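# kavlow-grain

A collection of notes on wood grain in old kitchen and workshop tables, kept as plain text so anybody can read it, fix it or build on it. I love this stuff! If you have ever tilted your head at a tabletop in a diner to see where the swirls go, welcome, you are among friends.

Version 2, updated 2020-08-15.

## What's in here

- `notes/` — one text file per table, 3,000 in all
- `terms.md` — the words I use for grain and figure, with plain meanings
- `sources.csv` — where each table was seen (town and kind of building only)
- `fixes.md` — corrections, newest first

Each note has 5 fields:

| field | what it holds |
|---|---|
| `id` | short code, never reused |
| `tone` | pale, middle or dark, judged by eye in daylight |
| `run` | the way the grain lines travel across the top |
| `figure` | swirls, curls, rays, knots, or `none` |
| `remarks` | anything else, free text |

The `remarks` field is where the fun is. People wrote down burn rings, pencil sums, a century of bread knives. Please read a few before you do anything clever with the rest.

## How the notes were made

The first batch came from Benavides, where a whole street of bakeries and lunch rooms let me wander in with a notebook (thank you, I ate very well). The Clerkov batch came in February and leans heavily toward schools and meeting halls, so expect more long trestle tables and fewer round ones. The two batches use the same fields, but the Clerkov remarks tend to be shorter — it was cold in those halls.

Stand at the long side of the table, look straight down, and write `run` as you see it from there. Lines that go from lower left to upper right are `diag-up`. Lines that go the other way are `diag-down`. A top made of several boards gets one entry per board, split with a semicolon.
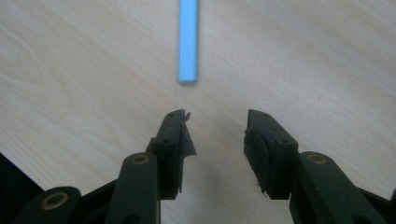
*Pale top, fine diagonal grain: `diag-up`, with swirls toward the upper left.*

A top like that gets `swirl` under `figure` even when most of the surface is plain. I went back and forth on this for weeks! In version 1 a small patch of figure was ignored, and the result was that some of the prettiest tables in the set were filed as `none`. All of those have been reread and changed.

## Known gaps

- Painted and oilcloth-covered tables are left out entirely.
- Species is never recorded. I can guess at oak, and I'd rather not guess.
- `tone` is the shakiest field. Old varnish turns yellow and can push a pale top into `middle`.
- Edges and undersides are mentioned only in `remarks`.

## Using it

The files are UTF-8 with Unix line endings. Rusent, the little search script in `tools/`, will pull every note that matches a word:

```
python tools/rusent.py --field figure --match swirl
```

Use the notes for anything you like, and a mention of kavlow-grain is appreciated. Corrections are very welcome, especially from people who work with wood for a living. Add a line to `fixes.md` with the `id`, the field, the old value and the new one, and keep the old note in place until the change has been merged.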